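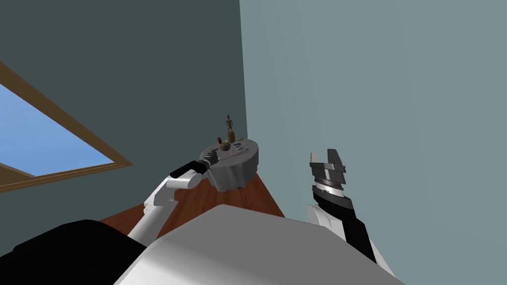

Re: [kemeys-watch] Grarkmont audit report

Evening all,

I've finally read the thing, all 258 pages of it, mostly on the train and the last bit in bed on Sunday (my own fault for volunteering!). My notes so far, in the order I scribbled them:

1. The auditors say the Grarkmont grants office broke no rules on the Benetti contract. They also say three sets of minutes are missing, so I don't know how they can be so sure.

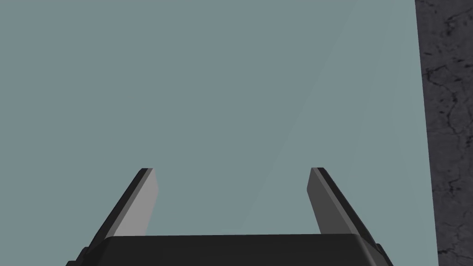

2. The complaints procedure gets half a page. Staff had 16 days to lodge a complaint and no name to send it to. I'd like us to ask the ombudsman about that one.

3. The annex lists 3296 payments but leaves out the dates, which makes it pretty useless for checking anything against the Gelero invoices.
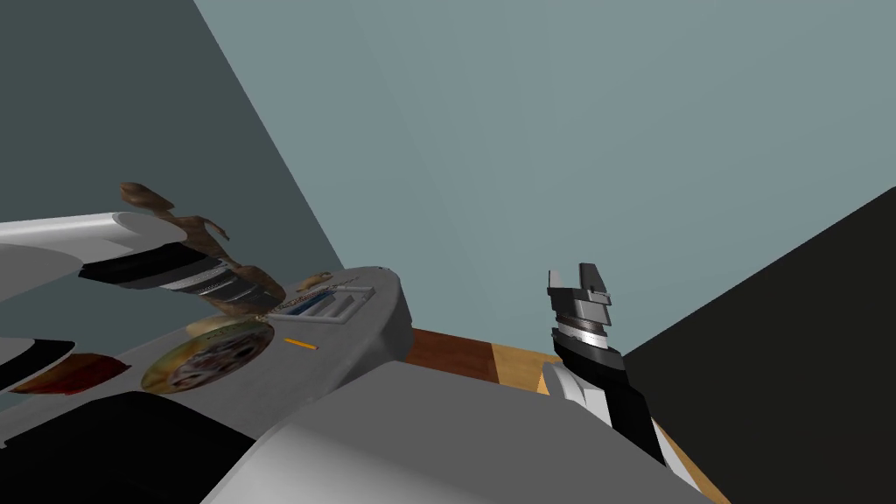

Zlatko Stojanović wrote:
> I wouldn't go in too hard on the auditors. They only
> had the papers the office gave them. Can we ask for
> the terms of reference first, and leave the
> ombudsman until we've seen them?

Fair point, Zlatko, and I'm happy to do it in that order. I'll draft the request tonight and put it on the list before it goes anywhere.

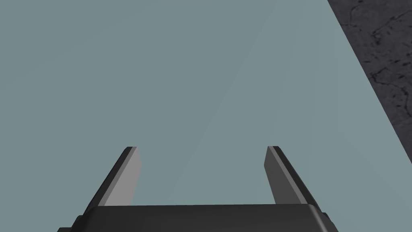

It'll be short, just the terms of reference and the missing minutes, and I'll ask for the payment dates while I'm at it. If anyone still has the June letter from the grants office, could you send it over? My copy has lost its second page.

Cheers,
M.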